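Funach Hand-Held Gripper Pair: A Long-Term Review
by Efua Gbeho 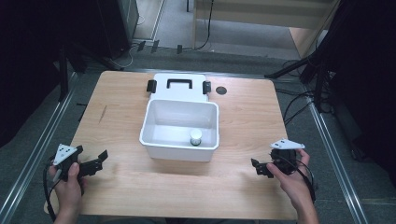 Do you need to own a robot arm before a pair of these makes sense?
You can get a good season of work out of them with no arm at all, as long as somebody on your team has a plan for where the recordings are going to end up.

I've had the Funach pair since May, and I have been promising this review to several of you for so long that I'm a little embarrassed. Thank you for the patience (and for the emails, which were very kind, even the impatient ones). I work with a small group that teaches two-handed tasks by demonstration. Opening boxes, putting small things into them, taking them out again, closing lids. It sounds like kitchen tidying, and some afternoons it feels like it too!

Let me start with the hands, because that is where I had my worries. Our old set was the Soler, which I loved dearly and which made my wrists ache before lunch. The Funach grips sit further back in the palm and the weight is carried lower, so you can hold both out over a table at an even height and stay there while you think. The trigger is light. For the first week I thought it was too light, and I kept closing the fingers before I meant to, but you do settle into it. Efforts with small upright containers went much better once I stopped squeezing as if I were using pliers.

The fingers themselves are plain and black and a bit longer than I'm used to. On boxes with latch clips they're a pleasure, since you can get the tip of a finger under the clip without the rest of the gripper bumping the lid. On thin handles that lie flat I still fumble. I've tried the softer finger pads that Nurnmont sells separately, and they help some, though they pick up lint like you wouldn't believe.

Tracking is by the dotted marker plates on top, and I have mostly nice things to say. Keep the plates facing up and you'll rarely lose one. Roll your wrist too far over, the way anybody naturally does when tipping something out, and the recording gets a gap in it. The software flags the gap right away, which I appreciate, but you do have to go back and do the whole thing over. New people lose a fair number of takes this way in their first session. Wipe the plates with a dry cloth only. I used a cleaning spray on one and I'm still cross with myself.

Now, the cables. Oh, the cables! Each gripper has its own, and they leave from the back, so you'll want to run them down past your wrist and off the side of the table with plenty of slack. Mine like to creep into the work area when I reach across. A strip of hook-and-loop tape on the forearm fixes most of it. I'd gladly pay more for a wireless version.

We've put roughly 3,000 takes through ours, and the only part to fail was a trigger spring. Zerkgate, who handle repairs and spares over here, had a new one to me in 8 days and talked me through fitting it on the phone. The warranty is 12 months and covers springs and fingers but leaves out the marker plates, so order a spare plate when you buy.

If you're coming from the Soler, I'd switch. If you only ever record one-handed tasks, the single unit will do you fine and you can add the other later.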